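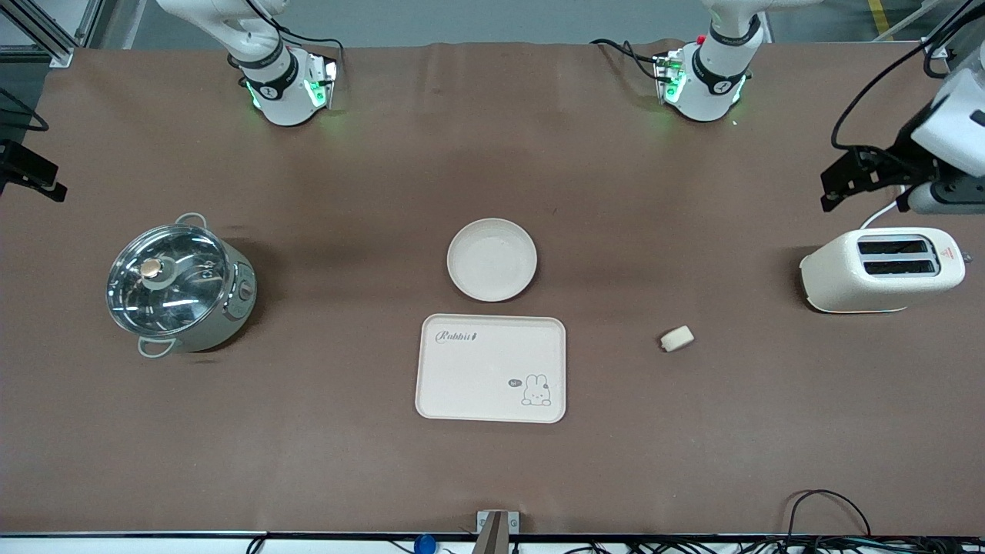 Langer Tisch mit brauner Matte

Unterlage für langen Arbeitstisch: verkleben oder lose auflegen?

Gefragt von kellerfenster, Donnerstag, 18. Mai 2023
Kategorie: Haushalt und Werkraum
Stichwörter: Tisch, Matte, Linoleum, Kleber

Hallo zusammen,

ich suche eine Unterlage für einen langen Tisch, an dem abwechselnd genäht, gebastelt und auch mal gelötet wird. Die Platte ist aus Buche, geölt, und gehörte früher zu einer Werkbank. Sie hat schon ein paar Brandflecken und Leimreste, die ich beim letzten Abschleifen nicht ganz herausbekommen habe. Noch einmal schleifen möchte ich nicht, deshalb soll jetzt etwas drauf, das die Platte komplett abdeckt.

Bisher hatte ich eine PVC-Matte aus dem Baumarkt. Die hat sich an beiden Enden hochgebogen und nach zwei Wochen immer noch stark gerochen. Ich habe sie im Keller ausgelüftet, das hat nichts gebracht. An einer Stelle ist die Matte außerdem am Öl der Platte festgeklebt und hat beim Abziehen einen matten Fleck hinterlassen.

Jetzt habe ich zwei Angebote. Das eine ist Möbellinoleum von Saronen, Zuschnitt nach Maß, wird laut Anleitung vollflächig verklebt. Das andere ist eine Gummimatte von Flelura, die nur aufgelegt wird. Preislich liegt das Linoleum 50 Euro höher, den Kleber nicht mitgerechnet.

Meine Fragen: Muss Linoleum wirklich verklebt werden oder liegt es auch so flach? Und verträgt sich Gummi mit geöltem Holz? Die Platte soll irgendwann wieder als Esstisch dienen, ich würde sie also ungern ruinieren.

Danke schon mal.

randleiste

Linoleum lose auflegen geht eine Weile gut, danach wellt es sich. Das Material arbeitet mit der Luftfeuchtigkeit, und auf einem langen Tisch sieht man das zuerst an den kurzen Seiten. In der Heizperiode schrumpft es ein bisschen, im August liegt es dann wieder fast glatt. Ich hatte das bei einem Schreibtisch so und habe es nach einem Jahr doch verklebt.

Wenn du die Platte später wieder ohne Belag haben willst, würde ich nicht direkt auf die Buche kleben. Der Kleber hält auf geöltem Holz sowieso schlecht, du müsstest vorher bis ins rohe Holz schleifen. Und wieder herunter bekommt man das nur mit viel Arbeit.

Bei mir hat sich eine Zwischenplatte bewährt. Ich habe eine dünne Multiplexplatte genommen, das Linoleum darauf verklebt und das Ganze auf den Tisch gelegt. So habe ich es gemacht:

Platte so zuschneiden lassen, dass sie an allen Seiten bündig mit dem Tisch abschließt.
Linoleum mit etwas Überstand bestellen und einen Tag flach im selben Raum liegen lassen.
Dispersionskleber mit dem Zahnspachtel auftragen, Linoleum von der Mitte nach außen anreiben.
Mit Brettern und Büchern beschweren, über Nacht liegen lassen.
Überstand mit einem scharfen Messer abschneiden, Kanten leicht mit 100er Papier brechen.
Auf die Rückseite einen Gegenzug kleben, sonst biegt sich eine dünne Platte.

Den letzten Punkt habe ich beim ersten Mal weggelassen und die Platte stand nach ein paar Wochen in der Mitte hoch. Als Gegenzug reicht ein billigerer Rest Linoleum oder ein spezielles Papier, frag im Holzhandel danach.

Gegen Verrutschen liegen bei mir dünne Filzstreifen dazwischen. Das hält besser, als ich dachte, beim Nähen verschiebt sich nichts. Bei zwei Metern Länge oder mehr würde ich die Zwischenplatte teilen. In einem Stück bekommt man sie allein kaum um die Ecke getragen.

Zum Löten: Linoleum nimmt einen kurzen Tropfen Zinn nicht besonders übel, der Kolben selbst brennt aber sofort ein Loch. Leg dafür eine Silikonmatte unter, die kosten nicht viel.

Utley_Sued

Nimm doch einfach ein Wachstuch. Kostet fast nichts und wenn es hin ist, kommt ein neues drauf. Haben wir seit Jahren auf dem Küchentisch.

halbtrocken

Wachstuch würde ich beim Löten nicht nehmen, das schmilzt durch.

Zum Gummi: Kommt auf die Sorte und auf das Öl an. Viele Gummimatten geben Weichmacher oder andere Stoffe ab, und die wandern in die Oberfläche. Bei lackiertem Holz gibt das klebrige Stellen, bei geöltem eher dunkle Schatten. Was du bei der PVC-Matte hattest, klingt genau danach. Auf hellem Holz wie Buche sieht man so etwas sehr deutlich. Ich würde bei Flelura nachfragen, ob die Matte für Möbel freigegeben ist. Wenn keine klare Antwort kommt, lass es.

Man kann es auch selbst testen. Lass dir ein Muster schicken, leg es an einer Ecke auf die Unterseite der Tischplatte, festklemmen und vier Wochen warten. Auf der Unterseite stört ein Fleck nicht. Die muss allerdings genauso geölt sein wie oben, sonst sagt der Test wenig.

Falls es doch Gummi wird, leg eine Trennlage dazwischen. Ich habe ungefärbtes Packpapier von der Rolle genommen – Backpapier geht zur Not auch, rutscht aber. Folie würde ich vermeiden, darunter kann das Holz nicht trocknen.

Den matten Fleck von der alten Matte bekommst du wahrscheinlich mit etwas Öl und einem feinen Pad wieder weg. Dünn auftragen, nach einer Viertelstunde abreiben, am nächsten Tag bei Bedarf wiederholen. Die getränkten Lappen danach draußen ausgebreitet trocknen lassen, die können sich selbst entzünden.

kellerfenster

Danke euch. Ich frage im Holzhandel nach einer Platte mit Gegenzug und lasse sie in zwei Teile schneiden. Das Muster von Flelura bestelle ich trotzdem, die verschicken es gegen Porto. Ich melde mich, wenn die vier Wochen um sind.

3,462 Aufrufe – 2 Personen fanden diese Seite hilfreich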